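About Us

Home / Classes / About / Find us

Hi, and welcome to Bellamy Sewing School! I'm the one who answers the phone, threads the machines, teaches nearly all the classes and writes this website (usually at 11 p.m. with a cup of tea going cold next to me). If you've landed on this page you probably want to know who we are and whether you'd feel at home in one of our classes, so let me have a go at that.

How it started

I learned to sew in my grandmother's kitchen in Tordale, on a machine that weighed more than I did. She didn't believe in patterns. She'd hold the fabric up against you, stick in a few pins, mutter, and by supper you had a skirt. I've never been able to work like that, and I spent a good part of my twenties wondering why my skirts looked like lampshades. Then I took an evening course, learned what a grainline was, and everything got a lot less mysterious.

After that I worked in alterations for years. Hems, zippers, wedding dresses let out the night before the wedding, more zippers. Customers kept asking me to show them how I did it, and I liked showing them more than I liked doing the zippers. So I rented the front half of an old hardware store in Birberg, bought 5 secondhand machines and put a sign in the window. The first class had 3 people in it and one of them had come in to ask about paint.

We've grown since then. Last year 205 people took a class with us, and we took over the back half of the store too, so we now have 760 square feet and a proper closet for the ironing boards. I'm still excited about the closet.

What we teach

Most people start with First Stitches, which runs for five evenings. You'll learn to thread a machine, wind a bobbin, sew a straight line, sew a curved line, and unpick both of them when they go wrong. You go home with a tote bag and a pillow cover. After that there's Skirts and Simple Tops, then Pants (brave people only), and a mending night once a month where you bring whatever's in your pile and we all sit and grumble over it together.

We also do a Saturday-style kids' camp over the summer, for ages nine and up, and a stocking workshop every December that fills up fast. If you want in on that one, get on the email list by the end of October.

Fabric, and where it comes from

I keep a small shop shelf at the front with thread, needles, elastic and a few bolts of cotton. It's a small shelf on purpose. I used to stock all sorts of things and ended up with eleven yards of mustard corduroy that I still have. If you'd like some, please ask!

You're welcome to bring your own fabric to any class except First Stitches, where I hand out the same medium-weight cotton to everyone. Wash it first if you're bringing it. I mean it about the washing - I've seen a lovely pair of pants turn into capris after one trip through the dryer.

Our patterns are ones I draft myself under the name Prunix, which started as a typo on an invoice and stuck. They're printed nice and big, with the seam allowance already included, and every size is drawn in its own line style so you can see which one you're cutting.

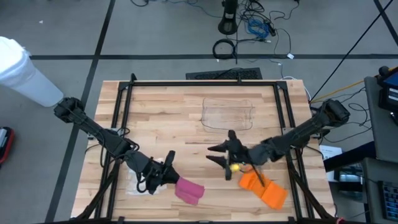
Cutting out is the part beginners dread, and I get it, you've paid for the fabric and now I'm handing you shears. We spend a whole evening on it. You'll learn to square up the end of your cloth, lay the pattern pieces with the grain and pin inside the line, and you'll have a practice piece to ruin before you go near the good stuff. A wooden tabletop is my favorite surface for the job, and a butcher-block one with pale and honey-colored strips running straight across, like you see here, gives your eye something to line an edge up with. Pink cloth shows chalk marks pretty well too, if you're stuck for a first color. Dark navy is the one I'd save for later.

The practical bits

Classes are kept small so I can get round to everyone. Machines, irons, shears and pins are all here, and you can bring your own machine if you'd like to get to know it better (don't forget the foot pedal, people always forget the foot pedal). Evening classes start at 6:30 p.m. and the door is open from 6:15. There's parking behind the building, and the kettle is on the shelf by the sink. Help yourself.

If you miss a session, send me an email and I'll fit you into the next round of the same class at no charge. Gift cards are available at the front desk or through the Classes page, and they don't expire.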